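The Fold Count

Monday, and Roswitha Widmer had the kettle on before the lights. Habit. Four years of getting in first and she still couldn't find the switch in the dark.

Three hundred and eighteen. That was the number on the whiteboard, in Jonas's handwriting, underlined so hard the marker had squeaked itself dry. 318 demonstrations, and the paper was due Friday, and the policy still couldn't pick up a cloth by its edge.

Well. It could pick up Tuesday's cloths. Plain ones. Grey on white, blue on white, give it a tea towel with a stripe and it was a champion. Skinska, they called it, after Jonas's grandmother's village or possibly her dog, he told it both ways. Skinska went in, found the fold, pinched, lifted. Lovely. Then you handed it something with a pattern and it went to pieces. Closed on nothing. Closed on a picture of an edge instead of an edge.

"It's reading the print," Jonas had said, last week, for the ninth time.

"Then we've trained it to read the print."

"I know we have."

"So what do we do?"

He hadn't answered. Gone home. It was late, fair enough.

She drank half the tea standing up. Read the reviewer notes from the last round again, which was a mistake. Reviewer two wanted to know whether the authors had considered fabrics of "realistic visual complexity." The authors had. The authors had considered very little else since May.

Jonas came in at ten past eight with his bike helmet still on and a shopping bag.

"Kids' stuff," he said. "From the op shop on the corner. Whole bag."

"How much?"

"Doesn't matter. Look at them. They're hideous."

They were, too. Dinosaurs. Pineapples. Something with moustaches. He tipped the lot on the chair and started sorting by, as far as she could tell, how much it hurt to look at.

"Hand-held," he said. "No arm. We do it ourselves, today, 50 before lunch. Same fingers, same camera, just us walking it in. And every one of them we do the approach twice."

"Twice why?"

"Once at the real fold. Once at the drawn one. And on the drawn one we stop. We go in, we look, we don't close. We back off and go to the real one."

She put the cup down.

"You want to teach it to change it's mind."

"I want to teach it that it's allowed to."

It wasn't the method they'd written up. It was four pages of method they'd have to throw out, and the figure with the nice arrows, and she'd spent a whole weekend on those arrows. She looked at the underlined number on the board for a bit.

"You do the first lot," she said. "Your wrists are younger."

So he did the first lot. She called the start and stop and wrote the fold side in the log, left, left, far, left, near. He was good at it. Slow. He had a way of coming in low with the fingers open, and hanging there, long enough that you could nearly hear him deciding.

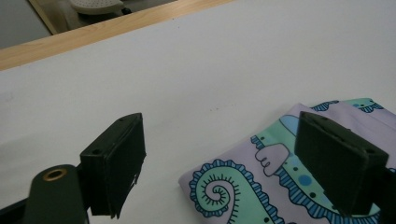 "Too long?" he said.

"No. Leave it in. The pause is the bit we want."

"Nautiyal trims pauses."

"Then we tell Nautiyal not to."

Nautiyal was the cleaning script, named for nobody either of them had met. It came with the lab, like the smell in the lift. It chopped anything under a certain speed on the theory that a person holding still was a person who'd forgotten what they were doing. Two hundred lines of somebody's opinion. She had it open before he'd finished the next cloth and there it was, line 17, a threshold with no comment beside it. Every hesitation they'd recorded since autumn. Gone. Swept up. All 318 of them, smooth as you like, straight in and close.

She said a word.

"What?"

"Come here. Leave that. Come and look at this."

He came and leaned over the desk, helmet knocking the lamp. Read it. Read it again.

"We did pause," he said slowly. "On the striped ones. I remember pausing. I remember my arm aching."

"You paused on all of them."

"And it threw them out."

"Every one."

He sat on the dinosaurs.

Nobody in the building until nine, usually, so there was just the fan going and a truck backing up outside. She was thinking about the arrows. She was thinking that the raw recordings were still on the Stonder drives, if Stonder hadn't been wiped for the first-years, and that she was the one who'd signed the form saying it could be.

"Did you sign it?" Jonas said. He'd always been able to do that.

"I signed it. I don't know if they've done it."

She rang down. Rang again. Got someone called Gikov, or someone at the Gikov desk, the line was terrible, who said he'd have to go and look and could she hold. She held. Jonas picked up the gripper and went back to the table, because what else was there to do, and did another one without anybody calling the start. She saw him go in over the wrong bit. Stop. Hang there. Lift off and go round.

"Log it," he said.

"I'm on hold."

"Log it anyway. Near side."

She wrote near. The pen skipped and she wrote it again.

The voice came back. Half the drives were done, he said. They'd started from the top of the rack. Which half did she need?

"What's on the bottom?" she said.

Paper noises. A long breath. She could picture him, finger going down a list, some poor bloke with his coat still on. He read her a number and a month and she put her hand flat on the desk.

"That's the striped ones," she said to Jonas. "He's got the striped ones. And the checks."

"What about the plain?"

"Plain's gone."

He thought about that. The gripper was still in his hand and he was opening and closing it without noticing, click, click.

"We don't need the plain," he said. "Do we? There's nothing to hesitate about on the plain."

"We'll have to say so. In the paper. We'll have to say we lost them and how."

"You want to put that in?"

"It's the result, Jonas. It's the whole bloody result. It wasn't the cloth. We had it right and the tidying took it out."

She told Gikov not to touch anything, not one more drive, please, she'd come down herself with a cup of tea and whatever biscuits there were. He said that was kind but he had a form. She said she'd bring another form.

By the time she got back upstairs Jonas had the title page up on the big screen and had deleted the title. Cursor blinking. He'd got eleven more in the log on his own, in handwriting she was going to have to ask him about. The bike helmet was hanging off the monitor now and there was a pair of pyjama pants over the back of her chair, rockets, size six.

"It needs a word for it," he said. "The thing where you go in and then don't."

"Dithering."

"We can't call it dithering."

"My mother would."

He typed it anyway, just to see. Dithering in Cloth Manipulation. It looked terrible. It looked a bit good. She pulled the chair out and moved the rockets and put line 17 on the other screen, and went through the threshold with him, a notch at a time, lower and lower, watching the trace on one striped tea towel get longer. A flat bit came up in the middle. Then more of it. There he was, months back, arm aching, hovering over a blue line that wasn't an edge.

"That's me," Jonas said.

"That's you."

"I look like I've got no idea."

"Keep going," she said. "Do the next one."

He set the checks going, and she got up to call the starts.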